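Evening all! Robotics club is back for August and I'm so pleased with this lot. Our task is teaching a simulated arm to tidy a lab bench, plates and tip boxes and all.

Shiyu Qiu built most of the room, bless her, right down to the filing cabinet, and Musyoka has been fussing over the gripper since teatime.

We're on run 83 now, and I've promised them biscuits if we reach 341 (my poor purse!).

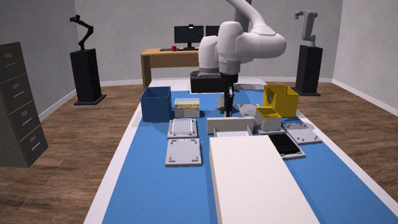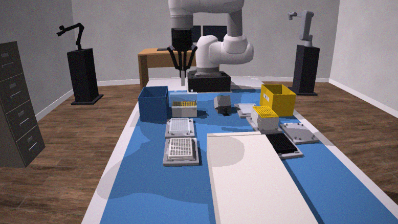 Our virtual bench, blue mat and yellow bin in both

Recent posts
Wondard entry forms
Soldering night with Nobuhle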